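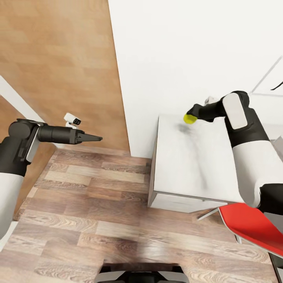 Figure 4. Wood-grain paneling on a partition wall, with white trim at the far left.

4. Results: how residents talked about wood-look surfaces

4.1 Walls and floors compared

Residents used different words for walls and floors even when the two had been finished in similar colors. Wall panels were mostly described by temperature and light: "warm," "a bit dark in winter," "like a cabin." Floors were described by wear and by work, as in "easy to sweep" or "shows every crumb." Of the 338 comments coded for this section, the ones on walls were shorter and contained fewer complaints. We read this as a difference in contact. People walk on a floor, kneel on it and clean it, and so they have more occasions to find fault with it.

The comments come from 40 households in Rosum. Each received the same form with 14 open questions, and each was visited once after the form had been returned. Households that had moved in after August were left out, because the questions about the first heating season would not have made sense to them. The coding followed the scheme in Section 3, with one change. The code "fake" was split into "fake, objecting" and "fake, not objecting" after the first pass showed that the word was often used without any criticism attached. One resident wrote that the wall was "obviously fake and very nice." Another called her floor fake in the first answer and recommended it to her sister in the last.

The two flooring lines found most often were Boller and Imai. We don't compare them by quality. They differ in how the printed grain is arranged, and that is the only point at which the product matters for the analysis.

4.2 Noticing repetition

A printed plank has a limited set of patterns behind it. When enough planks are laid in one room, the same knot or swirl will turn up more than once. Installers know this and usually mix boxes before laying. The instructions that came with both lines ask for it, though neither set says how far apart two matching boards should be.

Residents split into those who had seen a repeat and those who hadn't. The first group tended to remember where they were at the time: on the phone, in bed with the flu, waiting for a child to put on shoes. Most said they could not stop seeing it for a while and then forgot it again. Strong grain made repeats easier to find. So did a large difference in tone between boards, as the eye goes first to the palest plank and then looks for its match.

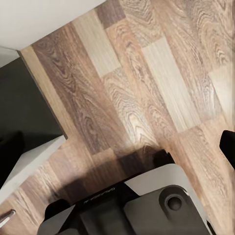 According to Bianca Bogdan, who read the draft, this gives too much weight to the print and too little to the furniture. In her view a repeat is found in an open stretch of floor, and a household that puts down a rug in the first week may never find one, whatever the pattern. She also asked whether people who report repeats are simply people who sit on the floor more.

The forms can answer part of this. Rugs were recorded during the visits, and households with a rug in the main room did mention repeats less often. Sitting habits were not recorded. Several residents with small children brought up play on the floor without being asked, and their comments are longer than the rest, but the group is too small to carry a claim. A later form should ask directly.

4.3 Color against a mixed background

Residents were asked what they had stopped buying, or started buying, since moving in. The commonest answer had to do with color. A floor in mixed browns was said to "swallow" beige and tan belongings, and people reported losing slippers, dog toys and a television remote on it. Gray items fared better in their accounts, and red ones best of all. The difference is easy to follow in Figure 5, where a pale silver-gray box stands with a tall, bright red object: the gray shifts from light on the inner walls to much darker on the outer face, while the red is strong enough to be picked out at once. Two households had gone so far as to mark small belongings with colored tape. An older resident had replaced a brown walking stick with a red one and gave the floor as the reason.

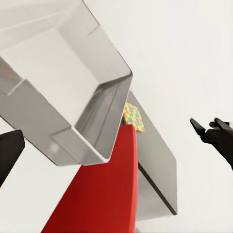 Figure 5. Gray box and red object.

Color also came up in connection with cleaning. Mixed tones hid dust well, which most residents liked and a few distrusted. One wrote that she now vacuums by the calendar, as looking no longer tells her anything. The Zideck form gave only a short text box for this question – a mistake on our part – and several answers stop at the limit.

4.4 Sleeping close to the floor 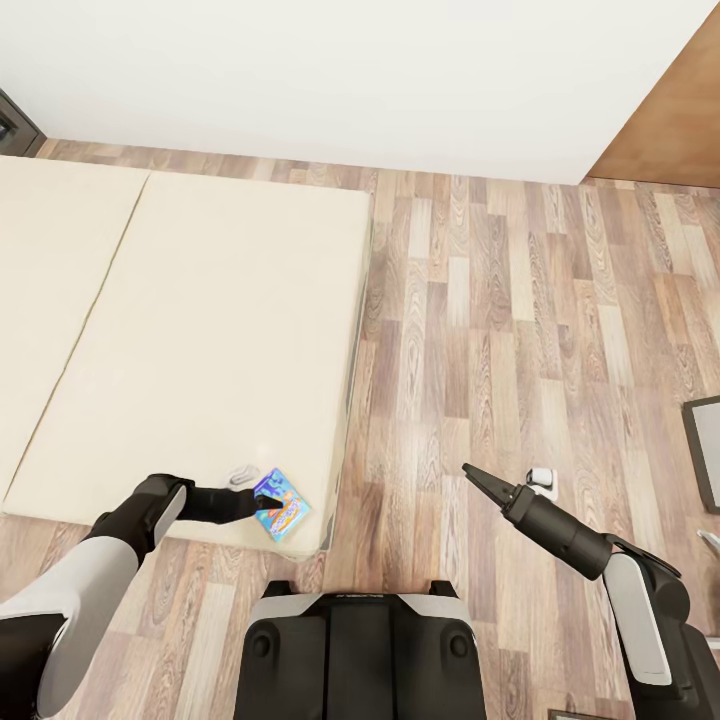 Ho-yin Leung
Feb 24, 2025

Floor-level bedding was not part of the original plan. It was added when 10 households mentioned, in answer to other questions, that somebody in the home slept on a mattress or pad laid directly on the boards. Guests and children were named most often.

These residents judged the floor differently. They wrote about drafts, the sound of footsteps carried along the planks, and how cold the surface felt in the early morning. Appearance was hardly mentioned, and none of them used the word "fake" in either sense. Three wrote that they stand the bedding against the wall during the day to let it air, and one had found a damp patch after a week of leaving it down. The underlay was not inspected on the visits, so the cause of the damp can't be settled from our material. The full wording of these comments is given in Appendix B, with household numbers removed.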